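Les boîtes en verre, les couvercles et le plan de travail

Publié le 09/11/2020

En août, j'ai vidé le placard du bas. Il y avait dedans tout ce que nous avions accumulé en boîtes de conservation depuis l'emménagement, du plastique surtout, rayé, orangé par la sauce tomate, avec des couvercles qui ne fermaient plus. J'ai gardé deux boîtes pour les vis et les piles, le reste est parti à la déchetterie. À la place j'ai acheté 6 boîtes en verre de la marque Felleo, en deux formats, avec des couvercles transparents à languettes et un joint bleu-vert.

Je m'en sers tous les jours depuis, donc je peux en parler un peu.

Le verre va au four sans le couvercle, au micro-ondes avec le couvercle simplement posé, et au congélateur à condition de ne pas remplir à ras bord. Celle que j'utilise le plus est la rectangulaire aux coins arrondis. Elle contient deux portions de soupe épaisse ou un reste de gratin. Elle est lourde, il faut le savoir. Pour un déjeuner à emporter à vélo, je prends encore une vieille boîte Jokel en plastique qui a survécu au tri.

Le point faible, c'est le joint. Il retient l'eau dans la rainure, et si on referme trop vite la boîte prend une odeur de renfermé en deux jours. Je le sors de temps en temps avec le manche d'une petite cuillère, je le lave à part, et je laisse sécher le tout ouvert sur le plan de travail, entre l'évier et le grille-pain, avec les tasses et les bols.
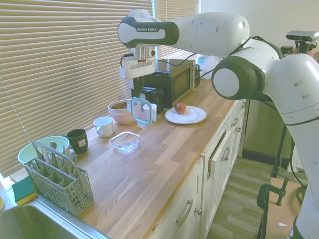 Živko Perić m'a écrit que chez lui les joints ne sortent plus du tout de leur rainure, qu'il les fait tremper une nuit dans l'eau tiède avec une cuillère de bicarbonate et que l'odeur part très bien comme ça. Il ajoute qu'il ne met jamais les couvercles au lave-vaisselle, à cause des languettes qui finissent par casser. J'ai essayé le bicarbonate la semaine suivante. Pour l'odeur, oui, ça marche. Pour les taches de curcuma, non.

Sur les languettes il a sans doute raison. J'en ai une qui blanchit à la pliure, et ce couvercle-là passait en machine presque tous les soirs. Depuis je lave les couvercles à la main, côté vert de l'éponge uniquement pour le verre, côté jaune pour le reste.

L'autre question était le rangement. J'ai commencé par ranger chaque boîte avec son couvercle dessus, ce qui prend une étagère entière. Maintenant les fonds sont empilés par format et les couvercles sont debout dans un range-courrier Tralska, comme des assiettes dans un égouttoir. On voit tout de suite lequel on prend. Le panier à couverts gris, lui, est resté près de l'évier -- j'avais voulu le mettre dans un tiroir, mais il est trop haut avec son anse.

Reste le bois. Le bois clair à lamelles est joli, on voit bien les veines, mais il n'aime pas l'eau qui stagne. Un couvercle posé à plat et encore mouillé laisse une marque si on l'oublie pendant la nuit. J'en ai fait disparaître une au papier abrasif très fin, en suivant le fil, puis j'ai passé de l'huile Catterall au chiffon. Un bidon de 250 ml suffit largement pour deux couches. On laisse pénétrer, on essuie le surplus, on attend le lendemain avant de reposer quoi que ce soit dessus. Je pensais que ce serait plus long.

Je refais une couche quand l'eau ne perle plus. Entre-temps, un torchon plié sous les couvercles fait l'affaire.

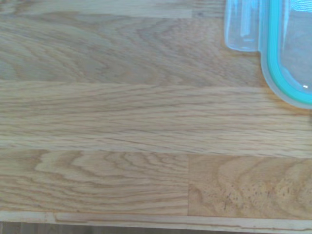 Les lamelles de bois et un couvercle, vus de près.

Il me manque encore une petite boîte ronde pour les demi-citrons et les fonds de sauce. Felleo en fait une, mais vendue seulement par lot, et je n'ai pas la place. Si quelqu'un en connaît une à l'unité, avec un couvercle qui se démonte, je prends l'adresse.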